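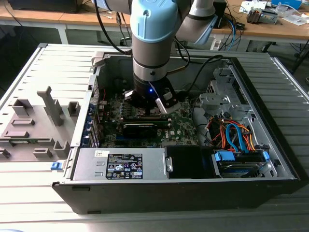 4.2 Division of work at the Orden cell

Before the trial, one technician at the Peltberg site handled each returned desktop from opening to final sort. With the arm assigned to work inside the open case, the job was split in 2: staff prepare and clear units, and they step in when the controller stops. 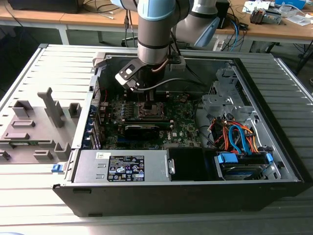
Figure 3. Robot arm over an open desktop computer at the worktable, with the gripper at the processor area.

We interviewed 14 technicians at the end of July. Most reported less wrist strain but more waiting – chiefly during stops, when they had to judge whether to release the gripper or restart the step. Stops took up 63 of the 80 interventions logged; the rest were planned part changes.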